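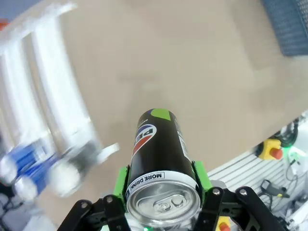
I am going to say something unpopular at my own dinner table: the can is the right size. It was always the right size. I don't want the bigger one, and I'm tired of being told in capital letters that I'm getting more drink.

My sister-in-law Zyanya Quezada thinks I'm nuts. She says if they want to give her extra soda, she'll take it and say thank you. Fine! But I finish a can whether I wanted the whole thing or not, and I bet she does too. Nobody in our family has ever put a half-full can back in the fridge and gone back for it. It goes flat, it picks up that onion smell, and then it gets poured down the sink by whoever is doing dishes (me).

And the shouting. A black Pepsi can with a bit of lime green on it looks pretty sharp to me. Then somebody has to run a white band around the top with MORE DRINK on it, right up by the rim, where you can't miss it. I did not ask for a sales pitch that close to my mouth.

I grew up in Murningate, where the corner store had one cooler and one size of everything. My friend Sarahí Nava and I used to split a can on the walk home, and the splitting was half the fun — you had to watch the other person like a hawk. She still claims I owe her 40 cents from one November. I do not.

What I'd like is pretty simple. Sell the big can if people want it, but put the small one next to it at eye level, and charge less for it. At my grocery store the little cans are down on the bottom shelf, in a pack that costs more than the regular ones. I've complained about this at the service desk twice. The second time the kid wrote it down, and I'm planning to go back next week and ask what he did with the note.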